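I went back to the Stitia footpath in November, mostly to see whether the lower bridge had been fixed. It has. The new one has a handrail on one side and a sign from the parish asking people to walk their bikes across.

The loop is 12 miles if you start from the Jelside parking lot. I left at 7 in the morning and had the first stretch to myself. The ground was firm until the sheep fields, then soft the rest of the way to the ridge. My old boots leaked again. I've said that in the last four posts, so I suppose I should buy new ones.

From the ridge you get the whole valley, including the quarry at Clavent. I ate lunch there, cheese and an apple, and took the east side down. The map marks a spring at 404 feet. I didn't find it last year and I didn't find it this time either.

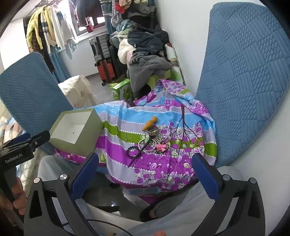
**Filed under: Walks, Home**

Irina Onu wrote to ask about the bus back. It's the 62, and it stops outside the post office in Stoica. The timetable on the pole is the summer one, so check before you go. I waited nearly an hour and read the notices in the window.

The path past the mill is still closed. The detour follows the road and there isn't much shoulder, so wear something bright. Dogs need to be on a leash through the sheep fields.

Next time I want to try the loop the other way around, with the climb at the end. I'll post the map once I've redrawn the part by the mill.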